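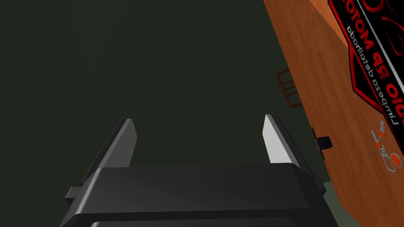
Department of Manufacturing Systems - Clarkside Robotics Teaching Laboratory

Gallery: Simulated Gripper and Camera Comparison

The laboratory maintains this page as a record of its work on end-of-arm equipment. The present entry covers the comparison of two parallel grippers, the Derkau and the Alari, in the simulation environment used by the department for coursework and staff projects. Last updated 2018-04-06.

The comparison was proposed by Ermira Krasniqi and is carried out with Haris Obradović, who is responsible for the controller software. Both grippers are modeled on the same arm and driven through the same Atanasov controller. Differences in the results should therefore come from the fingers, the camera position or the settings recorded for each session.

View from behind the palm

Derkau gripper, fingers open, rendered from behind and above the palm block. The inner face of the right finger is pale and catches most of the light; the left finger and the body stay dark. Lettering on the wood-grain panel, including "STUDIO RP MOTO" and the smaller "Limpeza detalhada", appears upside down from this viewpoint.

Dim lighting setting. The background surface is a dark green-gray without markings, and the panel stands out clearly from it along a straight diagonal edge. The lower housing of the gripper is in deep shadow.

Notes on the camera position

A camera placed behind the palm keeps both fingers in view while the arm moves. This is convenient for grasping, as the operator or the control program can judge the gap between the fingers and the target in a single image. The disadvantage is that the palm takes up a good part of the picture, and a small part lying close to it may be hidden at the moment it matters most.

The second position under study is a fixed camera to the side of the work area. It gives a steadier view and does not turn with the wrist, but the arm passes in front of it during certain approaches. Sessions are run with each camera alone and then with the two together. Results with both cameras are kept in a separate table and should not be averaged with the others.

Users who move the camera behind the palm are asked to save the new position under their own initials. The stored position named "palm rear" is used for all comparison sessions and must remain unchanged until the work is finished in September.

Notes on the fingers

The Derkau model opens to 80 mm in our setup. The Alari opens to the same width, but its fingers are shorter and the palm must come closer to the part. On flat objects this has made little difference so far. On tall objects the Alari tends to touch the top of the part with the palm before the fingers are far enough down, and the approach height has been raised to allow for this.

Finger friction is set to a single value for both models. Early sessions used the default values supplied with each model, and those sessions have been withdrawn from the comparison. The files remain in the archive for anyone who wishes to consult them, marked "default friction".

Closing speed was also made equal. The Atanasov controller accepts a speed command and a force limit, and the two interact in a way that new users often find confusing: when the force limit is low, the fingers may stop short of the commanded position even though no fault is reported. The session log records the commanded position and the reached position in separate columns. Please read both before reporting a failed grasp.

Notes on lighting

Each gripper is run under a bright setting and a dim setting. The dim setting was added at the request of Haris Obradović, whose finger detection program had been prepared entirely with bright images. Under dim light the program has more difficulty with dark finger surfaces, and it may report one finger where there are two. No correction has been made to the program during the comparison. A revised version will be tested afterward on the same stored images.

Sessions and records

The full plan calls for 300 grasp attempts with each gripper. An attempt ends when the part has been lifted and held, when it has been dropped, or when the simulation reaches 3,000 steps. Attempts that reach the step limit are counted as failures, including those in which the fingers are closed on the part but the arm has not yet lifted it. This rule was discussed at length and is stricter than the one used in our earlier coursework; older figures from the laboratory should not be placed beside the new ones.

For every attempt the following are kept: the starting position of the part, the camera used, the light setting, the controller log and the final image. Starting positions are drawn once and then repeated for the other gripper in the same order. If an attempt must be run again following a software fault, the original log is kept and the word "repeat" is added to the file name.

Results will be posted on the department pages after both grippers have completed the plan. Partial figures are available to staff and enrolled students on the shared drive, but should not be quoted in reports.

Access and use

Students enrolled in the laboratory course may run the simulation from any workstation at Clarkside. The scene files, including the surfaces and panel graphics, are stored with the comparison materials and are read-only. A personal copy may be made for coursework. Changes to a personal copy do not affect the comparison.

Requests for a larger version of the gallery picture, or for the camera settings that belong to it, should be sent to Ermira Krasniqi through the department office. Questions about the Atanasov controller, the force limit or the format of the logs should be addressed to Haris Obradović.

Related pages: Laboratory schedule - Controller notes - Coursework archive - Contact the department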